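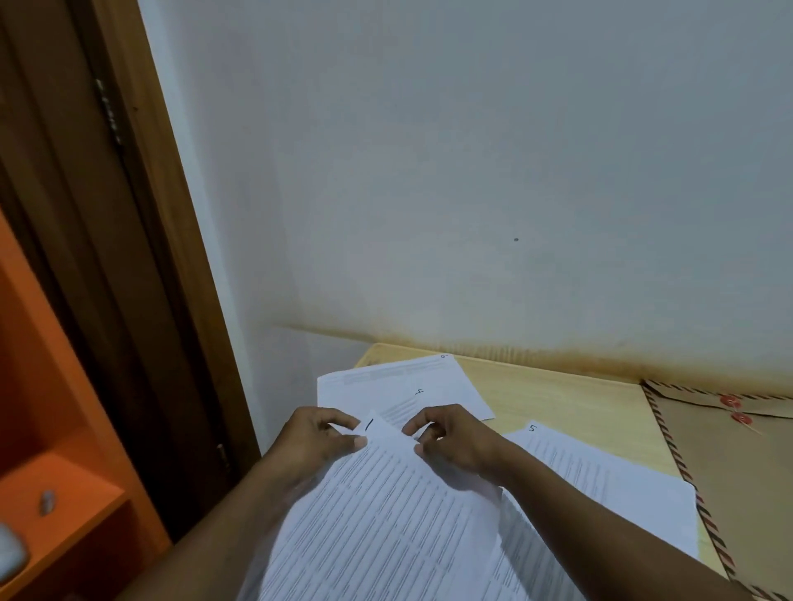

Stack of printed pages, numbered by hand.

Virnthorpe
PC download, single player
Developer: Serkis
Publisher: Baleck
Controls: keyboard, mouse or gamepad
Text: English, French, German, Spanish

About the game

Virnthorpe is a side-scrolling adventure set in a flooded mining town. You play as Yokoyama, a surveyor sent down to close the last open shaft. The pumps have stopped, the lift is stuck at the third level, and the crew who went down before you have not come back up.

The game is split into 10 shafts. Each shaft is one large connected map with a start gate, an exit gate and a number of side tunnels. You can finish a shaft by going straight to the exit, but most of the tool upgrades are in the side tunnels. Shafts can be replayed from the main menu once they are cleared, and anything you picked up stays picked up.

Movement is run, jump, climb and swim. Yokoyama carries a lamp and a hook line from the start. The hook line attaches to beams, chains and some of the larger enemies. Later tools include the drill, the breathing mask and the heavy boots, which let you walk along the bottom of flooded rooms. You can carry 3 tools at a time and swap them at any pump station.

Combat is simple. There is one main attack, one charged attack and a dodge. Most enemies can be avoided if you would sooner not fight them. The bosses cannot, and every second shaft ends with one.

Water level

Most rooms have a water level you can change. Opening a valve drains one area and fills another, so a ledge that was out of reach may become an easy swim, and a dry tunnel may close behind you. The map shows the current level of every room you have visited in blue. Rooms you have not visited stay gray.

If you get stuck, go back to the nearest pump station and choose Reset Water. This puts every valve in the shaft back to its starting position. It does not remove items or bring back bosses.

Game modes

Story: the full game in order, with three difficulty settings. Difficulty can be changed between shafts but not during one.

Time Trial: any cleared shaft against the clock. Your best time is saved with a replay that you can race against.

One Lamp: the whole game on a single life. Opens after you finish Story on any setting. Saves are deleted when you die, including cloud saves.

What's in the download

The full game
40 collectible survey notes, which can be read in the Notes menu
Digital manual (PDF)
Map pack for printing, letter size and A4

The soundtrack by Gareth Crabtree is sold separately. It has all the music from the game plus two tracks that were left out of the final version. Owners of the soundtrack will find the files in a separate folder in their library.

Latest update

Version 1.10, released 2025-08-10

Fixed the drill passing through the floor in Shaft 6
Fixed a crash when the map was opened during a boss intro
Hook line now lets go when you press down and jump together
Added a setting to turn off screen shake
Added larger text for subtitles and survey notes
Time Trial replays from older versions still play but cannot be raced

Saves from version 1.0 carry over. If the Continue option is missing after the update, close the game and start it again with cloud saves turned on.

Known issues

Some older gamepads show the wrong button pictures. You can choose the right set by hand under Options, Controls, Button Display.

The French text in the Notes menu runs past the edge of the box in two places. A fix is planned for the next update.

Leaving the game paused overnight can cause the music to drop out. Returning to the main menu brings it back.

Questions before you buy

Does it need an internet connection?
Only to download and update. Cloud saves are optional.

Is there a demo?
Yes. The demo covers Shaft 1 and the start of Shaft 2. Progress moves to the full game if both are on the same computer.

Is there co-op?
No.

Can I change the controls?
Every action can be set to a different key or button, including the menu controls.

Refunds

Refunds are handled through the Baleck store. Open your order, choose Request Refund and pick a reason from the list. The limit is 110 minutes of play time, and time spent in the demo does not count toward it.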